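Folding Fleece Pajamas
By Anika Begay
October

Fleece pajamas are a soft two-piece sleep set, usually polyester, and the top is the half that gives people trouble. It has sleeves, a collar, sometimes snaps down the front, and a pile that clings to itself like a burr. I've been writing up household textiles for this site for 17 years and I still get more mail on pajama tops than on fitted sheets!

Kids' versions nearly always come in a print. Navy with stars is an old favorite (it hides cocoa pretty well), and cartoon mouse heads made of three circles have been popular for as long as I can remember.

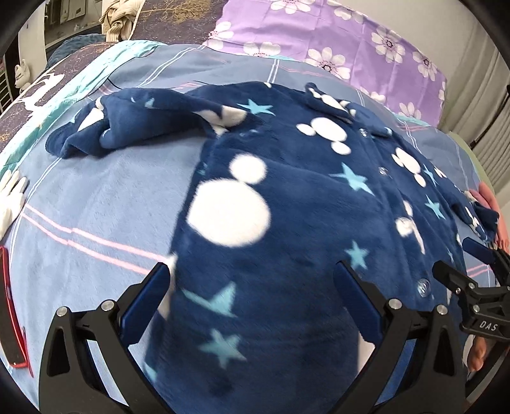 The bed is the best place to fold one. A table is too slick and the floor is, well, the floor. Lay the top out front side up and close the snaps first, or at least the top and bottom ones. Then pull the hem straight and work your way up, smoothing from the middle toward the sides. Fleece doesn't hold a crease the way cotton does, so don't bother pressing hard.

Sleeves are where folders disagree. My neighbor Dolores Okafor crosses them over the chest, one on top of the other, and then folds the body in half. The Foley fold, which I learned from my aunt, takes each sleeve straight back along the side, and you get a flatter stack that way, though it's slower.
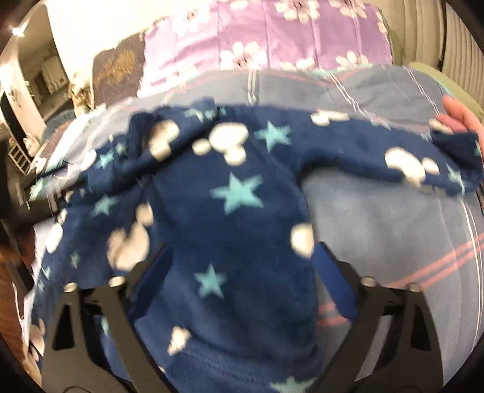 Whichever you pick, open the sleeves out to their full length before you start, and give the cuffs a tug, as they like to roll under. A bunched sleeve makes a lump that throws off everything you pile on it. Two folds up from the hem and the top is small enough for a drawer. I store mine standing on edge, bottoms tucked inside, and I can fit a whole winter's worth in one Girkance bin.

Related articles
Fleece, care of
Snap fasteners
Plaid bed sheets
The Drernska drawer method

Contact the editors | © Akon Home Encyclopedia | Back to top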